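Skundari Tabletop: Two-Hand Simulation Set

Data card, version 4. Last edited September 24, 2024.

Skundari holds simulated episodes of a two-armed humanoid working at a marble table with a mug, a dark block and a desk organizer. We made it to compare two hand controllers, Wastora and Grovico, on the same arms. There are 545 episodes, and 405 of them use Wastora. The rest use Grovico.

Views come from the robot's side of the table. The distance to the table changes between episodes, and so does the tilt.

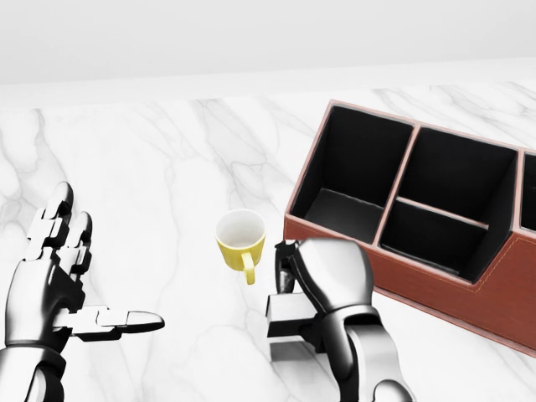
Meinrad Prantl asked in the tracker whether the close views are any use for judging a grasp, given how much of the object the back of the hand can hide. He would train on the wider views first and keep the close ones for testing. We have left both in, and the view type is listed in the index file so you can filter.

Task

The block goes into one of the organizer's compartments. The target compartment is set per episode. The mug is there as an obstacle and is never a target.
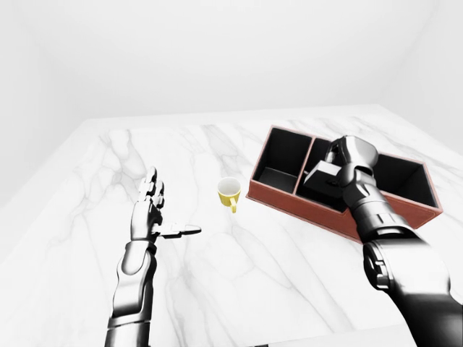 Right hand with the block at the middle compartment, left hand open.

Controllers

Wastora sends joint targets for every finger. Grovico sends one closing value per hand plus a separate thumb value – simpler to tune, but weaker on sharp edges. Both run against the same arm model, and the start pose is open hands with the thumbs pointing inward.
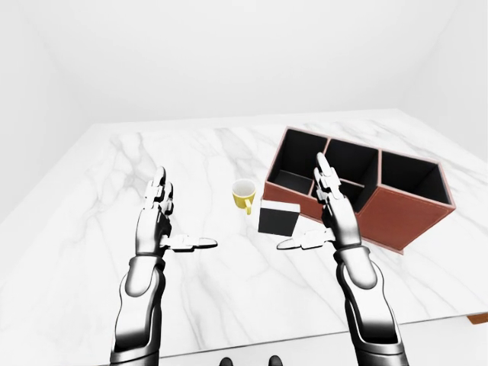 Start poses carry a small random offset at the wrist. In 18 episodes the offset was left at zero by mistake. They are flagged in the index and should be skipped for any comparison.

Known problems

Contact between fingertip and organizer wall is too stiff. Moser, our older arm model, is not included – its wrist limits don't match.

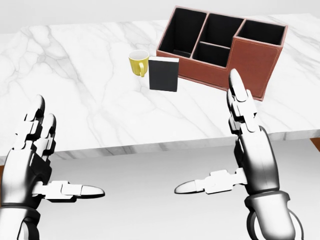

Both hands open, nothing held, table farther off.

Changes

April: wide views added, index file rewritten.
Version 4: zero-offset flag added.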